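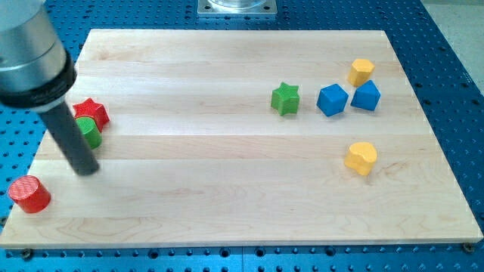

Maple board, planks running lengthwise, green cylinder at the back of the rod.

Friday, after lunch

Finally got round to the hide glue versus Lomomell question (yes, Evanthia, I know, you asked in March!). Opened batch 2231 and it's much runnier than 1236 ever was, so I let it stand with the lid off while I swept up. Brushed it on three offcuts of ash and clamped two of them properly, the third I just weighed down with the old Rotthorpe vise because somebody has walked off with my small clamps again.

Open time was nearly 12 minutes, way more than I'm used to. Lovely for a slow worker like me! Smell is worse though, sort of fishy vinegar, and it gets in your sleeves.

Still to do: pull the clamps Monday morning, try the same thing with the Fledent stuff, ask Evanthia Lambrakis if she still has the Nørgaard brushes. Also we're out of rags.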